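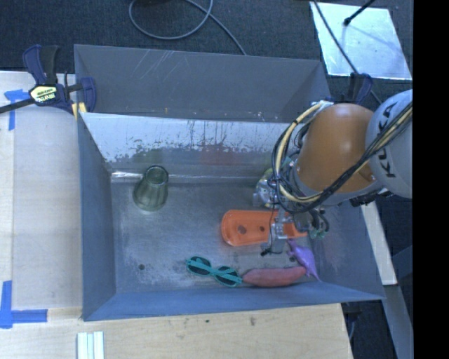
Clastier FAQ

Upgrading from 1.x, common questions. Last edited 2025-01-07 by Tegan. Shout if something's wrong.

Do I have to rewrite my controllers?
No. Routing attributes are the same. Only the base class moved, so fix the using line and rebuild. If you inherited from the old ApiBase you'll get a compile error, fairly obvious one.

Build fails with a missing Flidora reference
Flidora was split out into its own package in the July release. Add it by hand to each project that does mapping. Clean the obj folder first. Yes, really, the cache hangs on to the old one.

Does it still work with Harawira?
Yes for queries. Migrations no, not yet. Huia Cartwright has a branch that runs them but it's not merged and it eats composite keys, so don't point it at anything you care about.

My views render twice
You've got the middleware registered in Startup and in the host builder. Take one out.

Session is empty after login
Check the cookie name. We changed the default and the docs didnt get updated. Set it back to the old value in config or log everyone out once, your choice.

How many connections does the pool open?
40 by default. Set PoolMax to change it. Going over 105 on the small database tier gets you timeouts, Charoen Yensuk tested this and the thread is pinned in the forum.

Can I keep my old config file?
Mostly. XML still gets read, with a warning at startup. JSON wins if both are there. Connection strings are not merged!! Put them all in one file.

Tests pass locally, fail on the build server
Nearly always time zones. Second most likely is case in file names, if your build box is Linux. See issue 772, long but the answer's near the bottom.

Is there a front end template?
Two. Plain one and the Girgate one with the script bundling set up. Girgate needs a newer Node than it says in its readme, Isla is fixing that.

When does 1.x support stop?
No date yet. Security fixes only from now on, no new feautres.

Where do I report a bug?
Tracker, not email. Version number, stack trace, smallest project that shows it. Licence questions go to Nathalie Visser.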